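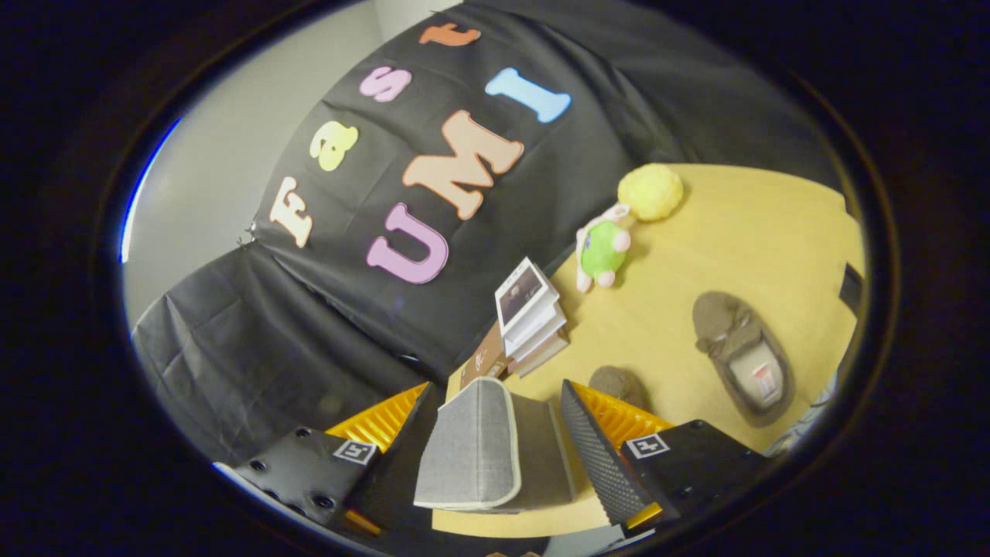 Publishers should print the full text of a picture book before they print its list of prizes. I bought 37 picture books for the Benov school library last year, and 17 of them had award stickers on the front. Two of those stickers covered part of the title.

A prize tells me what a small group of adults liked. It says little about whether a six-year-old will sit through page nine. The book our first graders borrow most is a plain counting story from Lapointe, a small press, and it has never won anything.

I would keep the prizes. Authors need the sales. But put them on the back, in small type, and let children choose by the cover.

We use cookies to improve your visit. Accept / Manage settings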